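Household chore robots

Household chore robots are machines meant to do ordinary work in a home or small shop: clearing tables, folding, loading a dishwasher, putting stock back on shelves. As of now mostly a research field. Floor cleaners are the one kind sold widely, other types are rare. 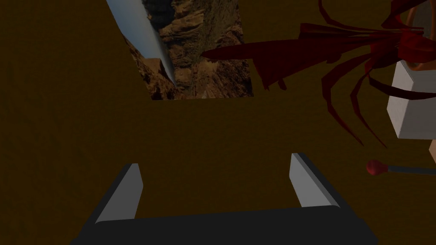 Most work starts in simulation, where a two-finger gripper can try the same pick over and over and nothing gets broken. Objects and backgrounds are swapped between tries so the program doesnt learn one room by heart. Carrying this over to a real kitchen is the hard part. Friction, soft items, glare, clutter.

Trials
The Gellby trial ran 2,000 simulated pickups per chore, then 40 on a real arm. Table clearing carried over fairly well. Folding did not. Esko Rantala, who led the trial, put the gap down to cloth and to thin handles, which were modeled too stiff. A later run at the Tikkanen hardware shop had an arm restock small parts from Monday to Friday, staff stepped in 7 times on the first day, fewer after that.

Products
Flirkia, a counter-top arm from Brestasside, was anounced in April for tidying and wiping. Wiping works on flat surfaces only. No dishes with food on them. Owners must clear a reach space of 700 mm first, a point raised in most reviews.

Limits
Speed is low compared with a person. Plants, cables and anything that bends remain difficult. Stairs not attempted by arm-type units.

See also: Robot vacuum, Gripper, Sim-to-real transfer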